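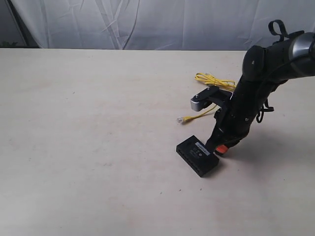 Gripper at the network switch, yellow cable still unplugged.

gustbridge_lab
We finished the first comparison for the cable insertion policy. Same arm, same demos, 3,792 in total. One model was trained on all of them. The other got 2,051, picked by dropping any demo where the operator paused or backed off near the port. The smaller set did better, 19 more successful insertions over the same test list. Code is in the Brekorside repo.

Flalent
Did you keep the recovery demos? If you drop every back-off you lose the examples where the plug catches and the operator fixes it. I'd expect that to hurt.

gustbridge_lab
They're gone from the small set. I expected it to hurt too. 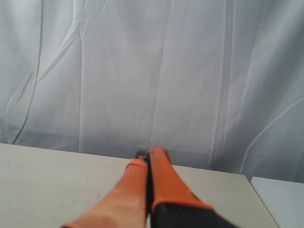

Most of the gain is in the approach. The full model hesitates over the port and drifts, and I think it learned that from the pauses. Once the plug is touching, the two models look about the same to me.

seidel
How many seeds?

gustbridge_lab
Three for each model. The order held on all of them, but the gap was small on one.

seidel
Then I wouldn't call it a result yet. You changed the amount of data and the kind of data at once. Train on a random 2,051 and see where that lands.

Dörte Steinbach
Agree with seidel about the random subset. I don't agree that it's nothing – we saw the same drift with pauses left in, on a different arm. We trimmed the idle steps out of each demo and kept the rest, so the recoveries stayed in. Worth trying before you throw away that much data.

Flalent
Trimming has its own problem. Some pauses are the operator waiting for the cable to stop swinging.

Dörte Steinbach
True. We only cut the ones over a second.

gustbridge_lab
Random subset is queued for tonight – trimmed version after that. I'll post both in this thread.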